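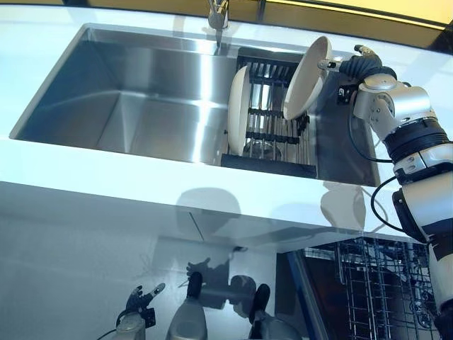
Figure 3. The arm at the rack in the Nillden staff kitchen, with one plate standing in the rack and a second dish in the hand. The dishwasher is open below the counter.

4.2 What the kitchen staff told us

I'll admit I went into the Nillden kitchen expecting to hear about jobs. That's what everybody asks me about when I say I study robots at work, and it's what our first interview guide was built around (two whole pages of it, most of which we threw out). What people wanted to talk about was the sink.

Before the arm came in, dishes were the thing you did while you talked. Marilou Cruzado had worked the lunch shift there for years, and she told me the sink was where she learned who was sick, who was moving, and who wanted to trade shifts. "You stand there with a towel and somebody comes and stands next to you," she said. Now the arm has that spot for much of the afternoon, and the towel person has gone off to wipe tables in the other room, alone. She doesn't miss the wet sleeves! She does miss the company, and she was pretty firm that I should write that down.

Benjie Barredo saw it differently. He's on the evening crew and his back hurts, so anything that saves him bending over the dishwasher is fine by him. What bugs him is the waiting. The arm sets one dish at a time (see Figure 3), and if you need a bowl right then, you either reach around it or press pause and feel like you've broken something. Several people described that same little guilt about the pause button. We hadn't planned to ask about it, but after Benjie we asked everyone.

Then there's the new work, which I'd badly underestimated. Someone has to scrape, sort out the chipped pieces, and keep forks and lids away from the rack the arm uses. At Nillden that someone became Trinidad Manalo, mostly by accident, and by the time of our second visit in August people were calling her over whenever the arm stopped. Her job title and her pay hadn't changed. My coauthor Vilja Lehtinen had found the same pattern at the Prorico site, so we went back through all 60 interviews and coded for it separately as "minding" work.

I don't want to make too much of one kitchen. Prorico serves 2,400 meals a week and has a proper dish room with a door on it, and the people there hardly mentioned talk at the sink at all. Their complaints were about noise and about the schedule, and I take those up in Section 4.3.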